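Parts Advisor, Appliance Spares – Emham

Full time, permanent. Counter, phone and email. Reports to Mariama Adjei.

Emham sells replacement parts for things that stop working the day before company arrives: dryer belts, oven door seals, dishwasher pumps, fridge drawer runners, the little plastic foot that keeps a washing machine from walking across the laundry room. We need someone to help people buy the right one the first time. The second time is also fine, but we pay the return postage on that.

What the job is

You will spend most of your day working out what people have in their kitchen. Customers rarely know their model number. They know the machine is white. Some will have written down the number of the local fire department from a sticker on the same door. Your task is to get them, kindly, from "it's the round thing at the back" to a part number we can put in a box.

You'll answer up to 40 calls and emails on a normal day, more in November, when the entire country remembers it owns an oven. Between calls you'll look after the trade counter, where repair technicians come in at 7:30 a.m. wanting a door hinge and coffee. The hinge is your department. The coffee is self-serve.

You'll also spend one afternoon a week with Nana Korletey on the cross-reference list, matching old part numbers to the new ones manufacturers bring out when they get bored. It's slow work and it matters more than anything else we do. If you enjoy finding that three differently priced door gaskets are the same gasket, you'll be happy here.

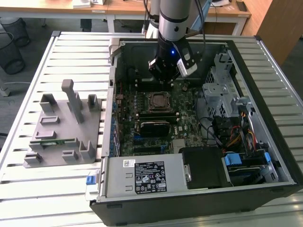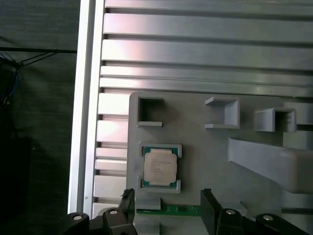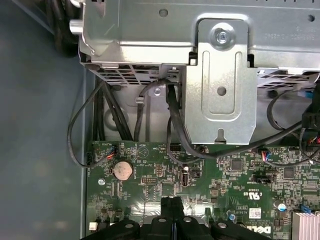

Photos: Nkrumah Sarpong

What we're looking for

Two years or more in parts, repair, hardware retail or anything else where people describe objects to you badly. Appliance experience is a plus. If you've only ever fixed your own dryer, tell us about the dryer.

You should be able to read an exploded diagram without turning your head sideways, though we've all done it. You should write a clear, short email. You should be comfortable telling a customer that the part costs more than the toaster, and then letting them decide.

You'll need to lift boxes up to shoulder height and climb a rolling ladder. The oven elements are on the top shelf. We have discussed moving them.

Our stock system is called Naretti. It is older than some of our staff and has 2 moods. Jabari Were will train you on it during your first month, and he is patient with people if not with Naretti.

What you get

Hourly pay, reviewed each January. The rate is on the application form, in numbers, where you can see it before you fill the rest in. Health and dental from your first day. Paid holidays, plus fifteen days off that we expect you to take. Parts at cost for your own appliances and, within reason, your mother's.

Hours are 7:15 a.m. to 3:45 p.m. with a half-hour lunch. The phones go to a recording at closing time, and so do we, more or less.

Where you'll be

Our main building on Kekwood Road, ground floor, next to the loading dock. Free parking. The bus stops outside, and the driver will wait if he sees you running – this isn't a formal benefit. You may be asked to cover a shift at our Essien branch now and then. We pay mileage.

How to apply

Send a resume and a short note to Mariama Aryee in the office, or drop both off at the trade counter. In the note, please answer this: a customer says her dishwasher "makes the noise again." What are your first three questions? There's no trick to it. We get that call all the time and would welcome some fresh ideas.

Applications close at 5 p.m. on the last working day of March. Everyone who applies gets a reply. First interviews are by phone and take twenty minutes, and second interviews are in person and include an hour at the counter with the technicians. They've been asked to behave.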